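Ticket 421
Queue: Getia tool support
Site: Arkcombe, table setup
Unit: left hand-held gripper of the pair
Opened by: Souad Abdelaziz
Status: Waiting on customer (I'd argue with that)

Summary: jaw width reading creeps upward over a session. Closed jaws stop reading zero.

Initial report

Left unit reads closed when it is closed at the start of a session. By the end it reads slightly open with the fingers pressed pad to pad and nothing between them. The right unit, same firmware, same table, same operator, doesn't do it. I zeroed the left one before the session using the normal procedure in the Jekero setup screen. It accepted the zero and drifted anyway.

Before this goes to first line: yes, it was charged. Yes, I restarted it. No, the pads were not changed.

Reply from Getia support

Thank you for your report. Width drift is usually caused by an incomplete zero. Please repeat the zero with the trigger fully released, update Jekero to the current build and confirm.

Souad Abdelaziz

Repeated the zero with the trigger fully released. Updated. Ran the left unit for 400 open-close cycles on nothing at all, just squeezing it at the bench, which is a very dull way to spend a morning. Drift is back. The update notes mention a new color for the connection icon and I can't find a word in them about width.

I'd also like to know what an "incomplete zero" is. The screen shows a green tick or it doesn't. If a green tick can mean incomplete, please open a separate ticket for that.

Reply from Getia support

We have seen similar reports where the camera view was affected by the background. Patterned surfaces can disturb tracking. Can you try a plain surface?

Souad Abdelaziz

I can, and I did, but I want it written down that I don't believe this one. The width value comes off the encoder in the linkage. The camera has its own stream, and as far as I understand your manual the two only meet when Metwally lines up the timestamps afterwards. A checked tablecloth can't get into an encoder.

Plain board, cloth taken off, props put aside. Same drift. Cloth back on, same drift. If the pattern matters to the pose tracking, fine, that would be another fault, and we haven't got that one.

Reply from Getia support

Understood. Please check whether the fingers close symmetrically. If one finger arrives first, a linkage joint may be loose.

Souad Abdelaziz

First suggestion I can do something with. Results, left unit:

Visual check, fingers open: both look the same to me. That proves very little. Play in a pin this size won't show up by eye.

Wiggle check, trigger held: outer left joint, no play I can feel. Inner left, none. Inner right, none. Outer right, a small click when I push the finger sideways. Right-hand unit does not click at any of its joints.

Paper strip check: strip between the pads, close, pull. Grips along the whole pad when fresh. After the bench run the strip slid out at the tip end and held at the root.

Screw check: the retaining screw at the outer right joint took a quarter turn with the small driver. The other three were tight. No thread lock on the loose one that I could find. I can't say if it ever had any.

Tightened it, zeroed again, ran 40 cycles. Reading stayed at zero. I'm not calling that fixed. The original fault needed a full session to appear and 40 cycles is a coffee break.

Reply from Getia support

Glad to hear the issue is resolved. May we close the ticket?

Souad Abdelaziz

No. See my last line above.

Overnight the unit sat on its stand. At 9 in the morning it still read zero closed, so at least the screw doesn't back out on its own while parked. Then back to real table work: upright pick of the white piece, open, repeat. Roughly an hour in, closed jaws still read zero. The click has not come back.

Three things I still want answered. First, is thread lock supposed to be on those screws from the factory, and which grade? I don't want to glue a joint that someone will later tell me was meant to float. Second, is there a torque figure? "Snug" is in the manual and snug is not a figure. Third, why does a loose joint on one finger show up as a width error with a green tick next to it? The zero routine must be happy with whatever it finds. A warning for a zero that has moved since last time would have saved me most of this thread.

Your form wants the jaws open and the jaws loaded, taken through the unit's own camera.
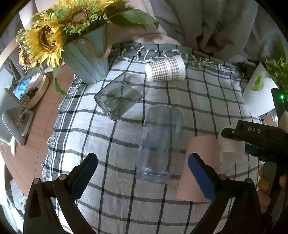
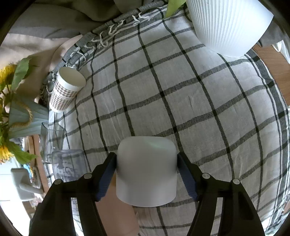
Jaw view on the checked cloth, blue pads fitted: open in the first, closed on the white piece in the second.

Leave the ticket open until the next full session is in. If the click comes back I'll be asking for a replacement finger assembly, and I'd rather not start from the restart question again.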